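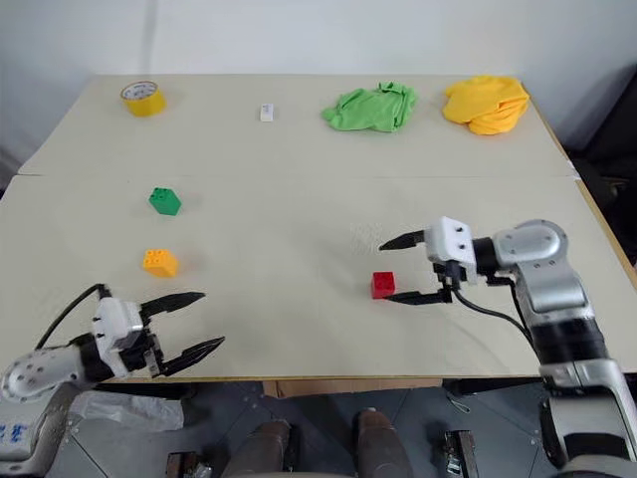 Preguntas frecuentes sobre los cursos de inteligencia de negocio de Bakon

¿Saldré sabiendo montar un cuadro de mando?
Uno sencillo, sí. Desconfíe de quien le prometa más en 30 horas.

¿Necesito saber SQL?
El folleto dice que no. Nosotros diríamos que sin un SELECT con JOIN lo pasará mal a partir de la sesión 6.

¿Sirve de algo el certificado? 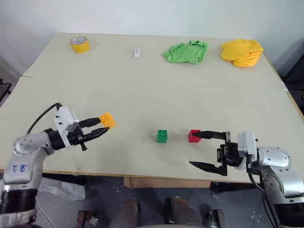
Depende de quien lo lea. El de Thygesen acredita asistencia y poco más; en una entrevista le preguntarán qué modelo ha construido. Las tablas de hechos y dimensiones se explican rápido, casi como dos bloques de juguete sobre una mesa, pero con datos reales aparecen duplicados y fechas imposibles.

¿Cuánto cuesta?
145 euros al mes. La licencia de Derkport se paga aparte, detalle que otras academias dejan para la matrícula.
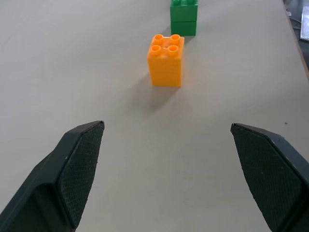

Un bloque naranja y, detrás, dos verdes apilados.

¿Hay grupos presenciales?
Solo en Clinville, con 12 plazas. La próxima convocatoria es en junio.

¿Me devuelven el dinero?
Antes de la segunda sesión, sí. Después, no insista.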